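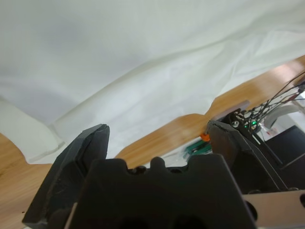 What do we want the arm to do by the end of the season? Fold one cloth in half on the table, start to finish, with nobody's hand on it.

We settled on that last time, so I read it out again before we got going. Minutes of the Parside workshop group, 8th May, typed up by me while I still remember it.

1. Gripper and fingers
The black fingers stay for now. We argued a bit over tip shape (I like the pointed ones, two of us wanted something blunter) and agreed to print one blunt pair from the Munska files and try both. The chipped edge can be sanded. I'll do that at home.

2. Cloth work
Plain white cloth on the bare wood, same as in March. We've logged 106 tries so far, and the log now has a column for how the cloth was laid out — flat, creased or bunched up. Please fill it in! Half the notes just say "bad one" and I can't do much with that. For the next round we go for a corner or a folded edge and leave the middle alone.

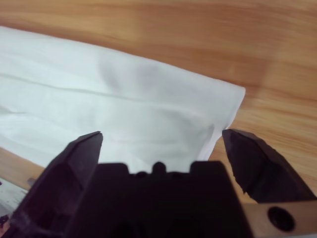 3. Wiring
Everyone wants the cables tidied, and I said so loudest, so I guess it's my job now. Sleeve and clips come from Gridside, and I can spend up to 15 dollars without asking again.

4. Software
Miranda (our control script, for the newer folks) is up to 2,789 lines and badly needs splitting up. We're keeping the old version on the shared drive until the new one has done 4 clean folds in a row.

5. Anything else
The bench clamp is still missing — check your trunks, please. Next meeting same place, bring snacks.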